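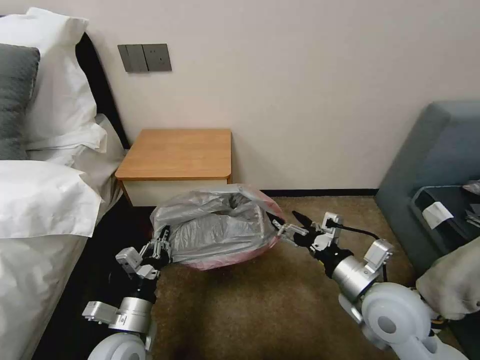
How Does a Trash Bag Work?

Grab a brand-new trash bag and give it a good look. It's flat, it's crinkly, it weighs almost nothing, and it can hold a whole day of banana peels, tissues and candy wrappers without spilling a crumb. Pretty amazing for something so thin! Let's find out how it does it.

What is it made of?

Most trash bags are made of a plastic called polyethylene (say it like this: polly-ETH-uh-leen). It starts out as little pellets that look a bit like grains of rice. At the factory the pellets are melted, and the gooey plastic is pushed up through a ring-shaped slot while air blows through the middle. The plastic puffs up into a giant bubble, as tall as a house -- yes, really! The bubble cools, rollers squash it flat, and now you have a long, long plastic tube. A machine seals it across and cuts it, and each piece becomes a bag.

So a bag is just a squashed tube with one end closed. That's why it comes to you so flat, and why the two sides like to cling together.

Why won't it open?

You've rubbed and rubbed, and you still can't find the opening! Two things are going on. First, the sides are so smooth that they lie tightly against each other with hardly any air between them. Second, there's static electricity, the same stuff that makes your hair stand up when you pull off a wool hat.

Try this: find the end without the seal, pinch it, and slide your finger and thumb in opposite directions. Once a tiny gap appears, let some air in. Hold the edges wide apart and swoosh the bag through the air. It fills up like a parachute!

A bin in the bedroom

Kitchen bags are big and tough because kitchen trash is wet and heavy. A bedroom bin has an easier life. It mostly gets paper, pencil shavings and the odd sock tag, so a small thin bag does the job nicely. Bedrooms in hotels have little bins too, and somebody has to put fresh bags in them. Janaína Meireles works at a hotel in Flanstead with 84 rooms. Think how many bags that is!
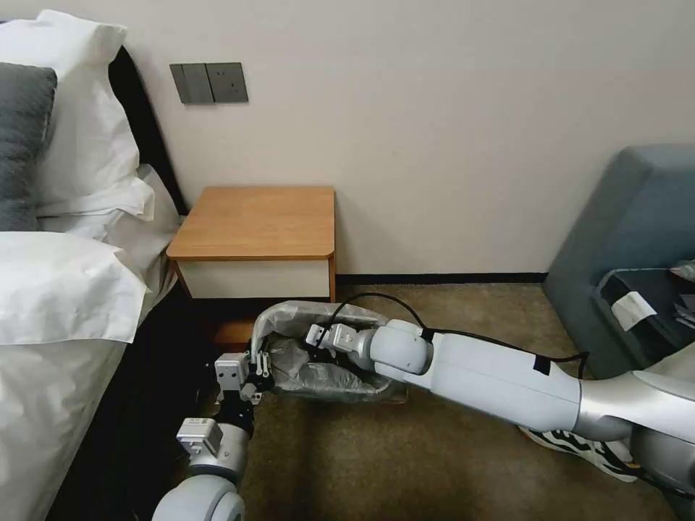

Why do we fold the top of the bag over the edge of the bin?

The fold holds the bag in place. Without it, the first heavy thing you drop in can pull the whole bag down to the bottom, and then your trash lands on the bin.

How to line a small bin

Put the closed end of the bag in first and push it down gently with your fist. Pull the open end up and over the rim, all the way around. Now press the air out from between the bag and the bin. Trapped air makes the bag puff up in the middle, and there's no room left for trash! If the bag is too big, twist the extra part and tuck it under the rim.

Janaína can do all of this in 30 seconds. Ask a grown-up to time you and see how close you get.

Strong one way, weak the other

Now for my favorite part. Cut a strip from a clean old bag, going from top to bottom, and another strip going from side to side. Pull each one slowly.

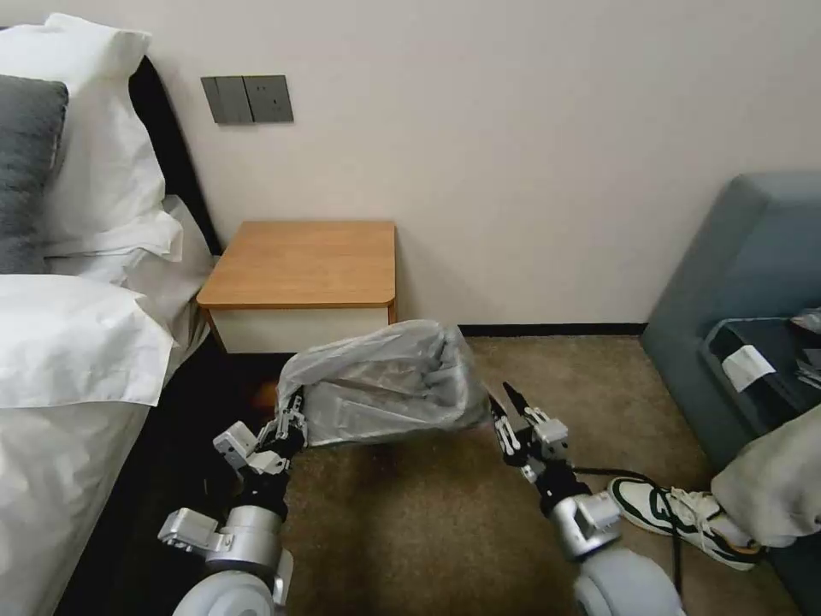
Do they feel the same? Often one strip stretches a long way and the other gives up sooner. When that big bubble was made, the plastic was pulled upward as it cooled, and lots of its tiny chains lined up in the same direction. Scientists call those chains polymers -- they're a bit like very long strands of spaghetti, far too small to see. Try strips from different bags too, and write down which one stretched the farthest.

One safety rule: plastic bags never go over your head or face, or anywhere near babies and pets. When you've finished, put your strips in the trash and wash your hands.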